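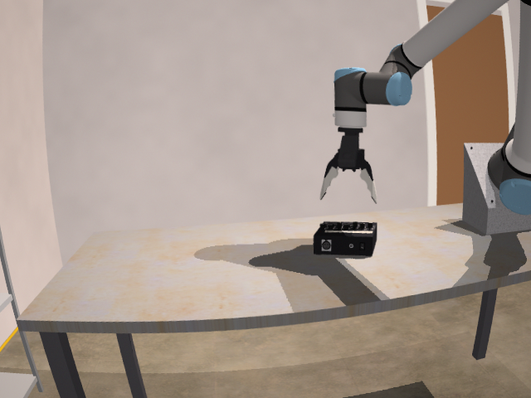
12/27/24 — The quiet week at Hurkow

I came in this morning expecting to have the place nearly to myself, and I very nearly did. The bus from Kurville was empty except for me and a man asleep with a cake box on his lap, and when I got to the Watkins Street door I had to turn on the hall lights myself. I do love the building like that. You can hear the radiators knock, and you can drink your coffee while it's still coffee.

I've been on the test bench for 11 years now, and for most of that time the job has been the same: a box of audio gear comes down from assembly, you pick it up, you set it on the bench, you plug in, you go through the knobs one by one, you unplug, you put it on the shelf. My hands know it so well that I catch them doing it at home with the toaster. Starting in the new year, the picking up and setting down goes to the arm, and the four of us on the bench keep the listening and the paperwork and whatever else is left over. I've had since October to get used to the idea, and some days I'm used to it.

What I didn't expect was to be asked for my opinion! The people over at Grivport, who build the whole thing on a computer before anybody bolts down a pedestal, wanted one of us to sit with the simulation and say where the arm was going about it wrong. I said I'd do it mainly to get off my feet. Now I look forward to it more than I let on. There's a whole little room in there, with a table and a brown door and a shelf in the corner, and I've gotten oddly fond of it. I keep wanting to put a calendar up on the wall.
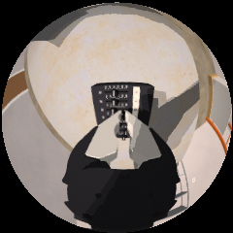 The gripper's own view, with the black panel and its rows of controls just past the fingers.

I spent a good hour on that view before lunch. It bends everything around the edges like the back of a soup spoon, and at first it made me a bit seasick, but once I settled in I started to understand the arm better. It doesn't get to lean over and have a look at the sides the way I would. I typed that up as my first note, and then I typed two pages more, because I never could write a short note. Mostly I told them about the knobs. You don't squeeze one of our units from the top if you can help it, and I learned that from the woman who trained me, who would smack the bench with a rolled-up newspaper when we forgot. 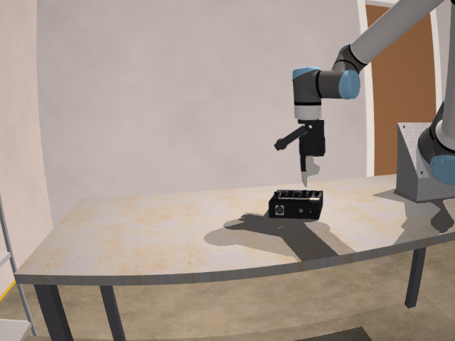
I've been trying to work out what bothers me about the change, and I think it's the handling, more than the money or the hours (they've promised us those in writing, and I've read it through twice). When I lift a unit I know a good deal about it before it's plugged in. A loose screw slides, a bad foot rocks. Now there will be a pair of fingertips between me and all that. Watching the pale one come down to its narrow point over that crowded row of little black knobs, I was holding my breath the way I do when somebody else is parking my car. I put in a note asking whether we could still pick up the odd unit ourselves, just to feel it. Maybe they'll think that's silly. I sent it anyway.

My shoulder, I should say, is all for the arm. By the end of a full shift it's been aching since summer, and if I could go home and reach the top cupboard without making a noise, I'd be glad of it. The youngest of us can't wait. She's already asked to be the one who learns to run it, and she'll be good at it, and I told her so at the holiday lunch — I think she was surprised.

I left at 4, with 12 notes sent and my mug washed. It was sleeting on Watkins Street and the bus was late. Soup tonight, and I still have to call my sister back.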